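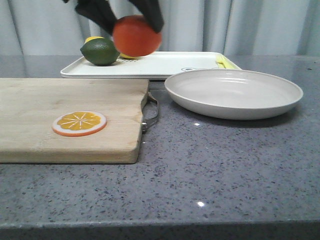 Home Talks Past seasons Contact

Notes for the Hovwood evening, September 20, 2025

Start slowly. Let people find their chairs and get their tea, and say thank you to Ilze Venckus for the invitation and for the very good poppyseed cake.

Tonight is about the community cookbook, the kind with a plastic spine and a page of ads at the back. I grew up with one on top of the fridge and I've been reading them for pleasure ever since, which my family thinks is a bit sad. The one I want to spend most of our time on is the Dadbridge book. It has 783 recipes, and 13 of them are for date loaf.

(Pause here. Somebody will have a date loaf story. Let them tell it.)

Talk about the names next. Every recipe is signed, and if you read from front to back you start to get to know people. There's a woman who puts nutmeg in everything, savoury or not. There's a man, one of very few in the book, who gives us his pickled onions and then comes back sixty pages later to correct the vinegar.

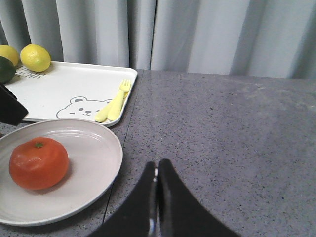 And the measures are wonderful too. A teacup of this, butter the size of an egg, a moderate oven, a slow oven, a "good" oven. I spent most of August trying to cook from it at home and my first sponge had the colour and the bounce of a doormat. The writers assumed you'd stood beside your mother and watched. The page was there to jog your memory - the real teaching had happened years before, in the kitchen.

Read the lemon pudding aloud, the whole thing. It's only four lines and it never mentions how long to bake it.

Then move on to who got left out. The Kalniņš family ran the bakery for years and there isn't one recipe of theirs in the book. I asked about that when I gave an earlier version of this talk. 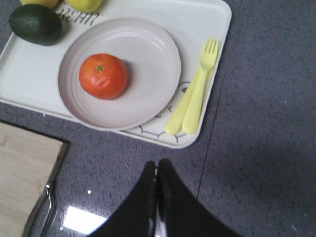

Jozefína Paulík told me I had it the wrong way round, that the bakery was asked and politely said no, as any baker would who had bread to sell on Monday's street and no wish to see it made for free next door. I've thought about that a good deal, and I think she's probably right. So give her the credit here, and say that a gap in a book can be somebody's choice.

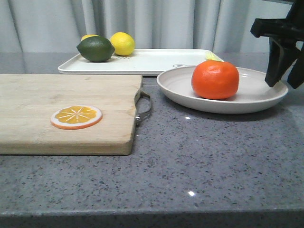

The last part is about layout, and it's the part I most enjoy. In the Dadbridge book the recipes run in the order they arrived, so fish pie sits beside toffee and you have to hunt. The Netari book, which came later, goes by the job in hand: things to chop, things to bake, things to carry to somebody else's house. I find that so sensible! You could put out a wooden cutting board, a white tray and a round white plate along a speckled grey counter and have its three chapters in front of you. Ask the room which order they'd choose, and give them a proper minute to argue.

If there's time, mention the print run. The Netari people had 1,302 copies made, and mine has a previous owner's notes all through it in green pencil. "Too sweet." "Halve this." "Made for Dad, he had seconds."

Finish with questions. Remind everybody to bring their own books up to the table afterwards, stains and all, and please would whoever borrowed my spare copy last time pop it back in the blue bag by the door.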